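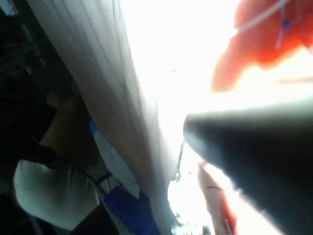
The white one, with something red beside it.

The ad said the apartment had a drying room, and I didn't believe it. I had rented from Batdale before. Batdale once sold me on a garden that was a drain with moss on it. So when the woman from the office walked me down the hall on a Sunday and opened the last door and said "And the drying room," in the voice people use for cathedrals, I looked for the catch.

It was a room with cord strung across it and a window. The window was enormous, I'll give her that. The light came in so hard that you couldn't see what was outside, and I assumed that was the point.

"South-facing," she said.

"What's it face?"

"South," she said, and closed the door.

I took the place. The rent was 1474 a month, and everything else at that price had a hot plate in a closet.

For the first two weeks I dried my clothes on the radiator, on principle. The drying room was shared by the whole fourth floor, and I have shared things before. But in February the radiator quit, and I had one good set of sheets, and they were wet, so I carried them down the hall in a plastic tub and pushed the door open with my foot.

There was a notice on the wall that I hadn't seen on the tour. It was typed, and it had been laminated by someone who took pride in laminating.

RESIDENTS MAY LEAVE ITEMS FOR 40 HOURS. THE ROOM RETURNS WHAT IT IS GIVEN. NO SOCKS.

I read it twice. Forty hours was a strange number. The middle line I put down to bad translation, or a poet in maintenance. The part about socks I agreed with, as it happens. Socks take up a whole line and give you nothing for it.

I hung the top sheet lengthwise and it fell crooked, and I left it that way. I was not going to be judged by a window.

When I came back the next evening the sheet was dry. It was also ironed. Not well - there were still a few creases running down it - but I hadn't ironed it, and I don't own an iron. I stood there holding a corner. Then I told myself that heavy cotton does that if you hang it right, and I had apparently hung it right by hanging it wrong, and I took it home and slept on it.

It was a very good night's sleep. I'm reporting that because it happened.

The man in 201 had a theory. He came up from the second floor to use our room because his floor's room was, he said, "only a room." He had lived in the building since it belonged to the Ovier Company, back when they made awnings on the ground floor, and he talked about the Oviers as if they might come back for their hats.

"You put a thing in there," he said, "and it dries the way it wants to be."

"It dries," I said.

"I put in a shirt with no collar button. Came out with the button."

"Somebody found it on the floor and sewed it on."

"Who?"

"Somebody who sews."

He considered this with more courtesy than it deserved. "It was a better button," he said, and went off down the stairs with his towels.

I did what anyone would do, and tested it. I put in a dishcloth with a burn on one side. I took it out with a burn on one side. I put in a pair of jeans with a torn knee, and got back a pair of jeans with a torn knee, stiff as a door. I wrote both results on the back of an envelope from the Lodhi Savings Bank and felt a lot better about everything. I went down to 201 and told him.

"Did you want them fixed?" he said.

"Of course I wanted them fixed."

"No," he said. "You wanted to come down here and tell me."

I have thought of several good answers to that, all of them later.

In the back of my closet there was a box I had moved four times without opening. I knew what was in it. It was the tablecloth from my grandmother's house in Bustoten, the plain white one that went on for the holidays, and it had a stain in the middle from the last time everybody sat down together. Somebody had knocked over a glass and somebody else had said something about it, and a third person, who was me, had gone out and sat in the car. I ended up with the cloth because I was the only one who hadn't asked for it.

I washed it in the bathtub. The stain stayed. I had expected that, and was almost pleased. Then I took it down the hall, and I want it on the record that I took it there to dry. It was a tablecloth and it was wet and there was a room for that.

Thirteen hours I left it. I could have left it longer, but I couldn't sleep, so I went down at six in the morning in my coat.

The window was already full of light, which at that hour in that month it had no business being. The cloth hung where I'd put it. I went along it with my hand, looking for the stain, and I found it, right in the middle, the same size and the same shape as Rhode Island.

So that was that. I unclipped one end, and as the cloth came down over my arm I could smell it. Onions in butter. Floor wax. The inside of that particular kitchen with the oven door open, and under it, coming in on somebody's sleeve, cold air from the driveway, as if the person who'd been sitting in the car had just come back in.

There are explanations. Old cotton holds on to smells, and warm air lets them go. The people in the next apartment could have been cooking onions at six in the morning. I have known people who would.

I stayed until my arm got tired. Then I put the end back up on the cord, and checked the notice again, and worked out that I had twenty-seven hours left.

On the way out I passed the man from 201 coming up with a single sock.

"It says no socks," I told him.

"I know what it says," he said. "I'm only going to ask."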